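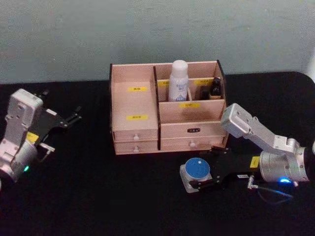
Both arms at the cosmetics organiser, the right one with the blue-topped puck in its grip.

Budget time again, and I've been dreading it less than I did in March! Glykeria Kalogeropoulos asked me to put our wish list in the newsletter before it goes upstairs, so here goes.

The big line is spare gripper fingers. Cloko want 141 a pair, Videl want 404 but theirs come with the mounting plate (which we'd have to buy anyway, grr). My vote is for Cloko and a bit of patience.
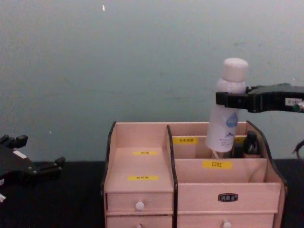 The right gripper holding the spray bottle by its shoulder, over the back compartment.

Small tidying jobs like this are what I'd like us to budget around, so please don't send me quotes for anything that lifts a car engine. We need decent fingers, spare cables and a second set of wrist cameras. Naqvi quoted 1107 for the cameras 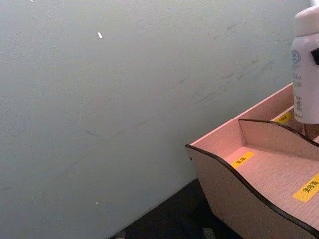
and that's before delivery, so I've asked Amado Navarro to see if Brolden can beat it. He's good at that sort of phone call and I'm hopeless.

Props are the cheap bit. I've put down 42 for organisers, bottles and sticky labels, and I'd happily go higher if someone has a good list.

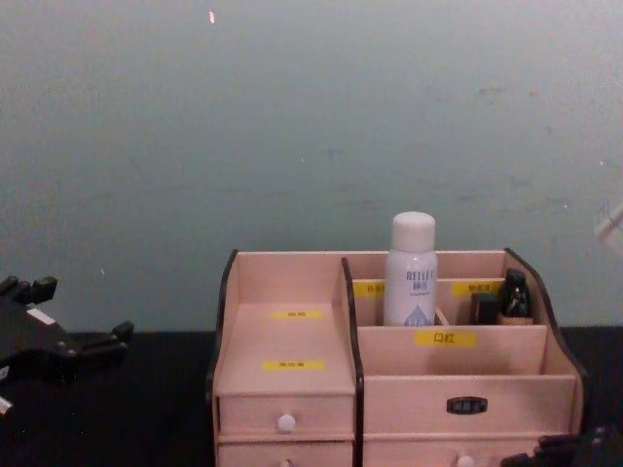

What I need from you

Your must-haves, with a price and a supplier, in my inbox by 2020-09-29. Anything without a price goes on next year's list, sorry!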